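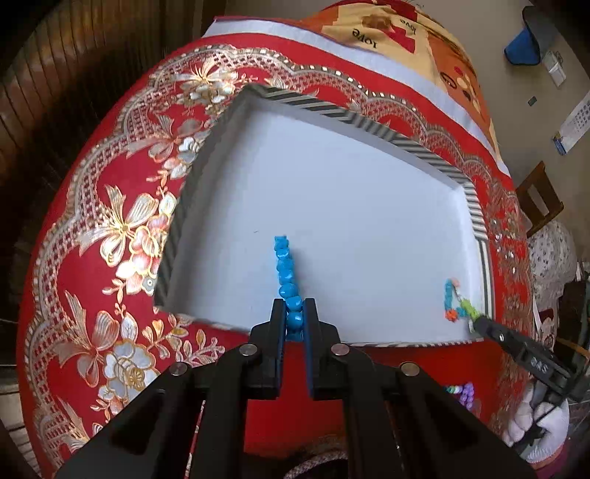

Notes orateur, partie 2 : perles à emboîter et présentation sur plateau

Point de départ : la chaîne se monte par pression, maillon après maillon. Pas de fil, pas de fermoir. Le diamètre se règle en ajoutant ou en retirant une perle.

Lot de référence : 4000 perles, mélange Erkum, non trié. Rappeler que le tri par teinte se fait avant le montage. Bracelet enfant : 16 perles. Donner le chiffre deux fois, il est toujours redemandé.

Distinguer chaîne unie (anneau bleu) et chaîne mixte avec pièces en forme de fleur. La fleur occupe plus de largeur ; la placer en bout de segment.

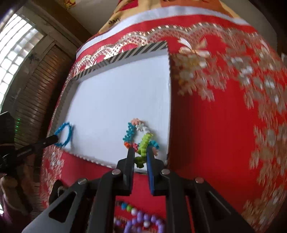
Contrôle : tirer sur chaque jonction, puis poser à plat. Un anneau qui se vrille a un maillon monté à l'envers. Norme interne Cekeck : 60 secondes par pièce, contrôle compris.

Passer à la présentation. Plateau blanc à rebord rayé, nappe rouge à motifs : le fond clair isole les teintes, la nappe les absorbe.
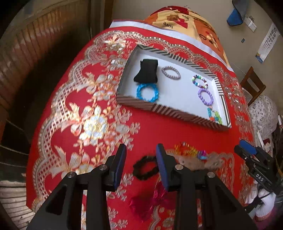
Règle Skalov : bracelets dans le plateau, avec le présentoir noir ; chouchous et accessoires en tissu ou peluche devant, sur la nappe. Ne pas superposer.

Questions prévues : compatibilité avec les perles Whiteley (non, tenon trop court), nettoyage (eau tiède, séchage à plat).

Enchaîner sur la partie 3, étiquetage.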